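The man who sweeps the hill road at Sarwood

I'd been told to be at the bottom gate by seven if I wanted a chat, and I was late, so by the time I puffed my way up to the first bend he'd already got a good stretch done and was leaning on his broom waiting for me. He didn't want his name in this, and he was very firm about it. "Put the road in," he said. "People walk on it every day and never look at it."

So this is mostly about the road. If you've been to Sarwood you'll know it, the long brick one that goes up past the embankment, and if you're from the Batska side you probably learned to ride a bike on it. He looks after the paving on contract for Sikora, a small outfit that does kerbs, drains and brickwork for the district, and he's had this stretch for 30 years.

I asked him what the job is, day to day, and he laughed at me. "Sand," he said. "You move sand. Then the wind moves it back and you've got your job for tomorrow." He reckons the left-hand side is always the worst going up, as it drifts against the kerb and just sits there, and you can't get a machine sweeper in close without chewing up the paint. So it's a stiff broom and a flat shovel. He has 5 brooms on the go at any one time and he made me hold three of them so I could feel the difference (I couldn't, but I nodded a lot).

What I hadn't expected is that he doesn't want all of the sand gone. I'd have thought the cleaner the better! But the bricks are laid dry, with nothing but sand in the joints, and if you go at it too hard you pull the filling out along with the dirt and then the bricks start to rock. "A young lad came up with a pressure washer once," he told me. "Very proud of it, he was. I had loose bricks from here to the lamp by the end of the month." These days he sweeps across the joints on a slant and leaves a little behind.

We walked on a bit and he started pointing things out with the broom handle. There are 3659 paces from gate to top, he says, by his legs and not mine. He knows it by its faults - the dip where the rain collects, the place where a root is coming up, the holes.
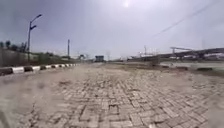
The hill road at Sarwood, with its black and white kerb and a hole in the brickwork.

The holes are what he really wanted to talk about. I'd have said it was nothing much, a brick or so down, and I told him that, which was a mistake. "It's nothing much now," he said. "You leave it through one wet spell and the water gets under the ones next to it. Then they go. Then you're not fixing a hole, you're relaying a road." His way of mending one is to lift the bricks all round it until he gets to ones that don't move, dig out the soft stuff, pack it with grit, tamp it, and put a skim of sand on top before anything goes back. He knocks each brick down with a rubber mallet and a bit of plank. It takes him most of a morning, and he says the tamping is the part people skimp on.

Finding the bricks is harder than laying them. The originals came from the Laratel yard, and that shut years ago, so when it closed he talked Sikora into buying what was left, 800 of them, and they're stacked behind his shed under a tarpaulin. He won't use them anywhere else. Somebody asked him for a few to edge a flower bed and I gather the conversation was short. "You can get new ones the same size," he said, "but they come up a different colour and it looks like a bad tooth."

I asked about the zigzag pattern too, mainly as I think it's pretty. He gave me a look. It's there to hold, he said. On a hill everything wants to creep down to the bottom, and with the bricks locked in at angles they've got each other to push against. Lay them in straight rows and you'd see them shift under the lorries. He did admit, when I pushed, that he likes how it looks first thing in the morning just after it's been swept.

The kerb gets painted every March. It's one block black and one block white all the way along, and he does all the white ones first, going up, and then all the black ones coming back down, so he's only ever carrying the one tin. "I tried it the other way," he said, "and I had grey kerbs." The white shows the dust quickest but it's the black that wears, he thinks from the sun, and he'd like a better paint than he's given. He's asked twice. He asked me to mention it, so I'm mentioning it.

Does he mind that it never stays clean? He had a think about that one and did a few more strokes with the broom while I stood there. "My wife asks me that," he said. "She does the dishes every night and I don't ask her." (I did suggest he might like to do the dishes himself one night. He said he'd walked into that.)

It was warming up by then and he wanted to get to the top before the buses started, so I left him to it and walked back down the middle of the road, looking at my feet the whole way. I found two rocking bricks and went back up to tell him. He already knew about both of them.

16 September 2018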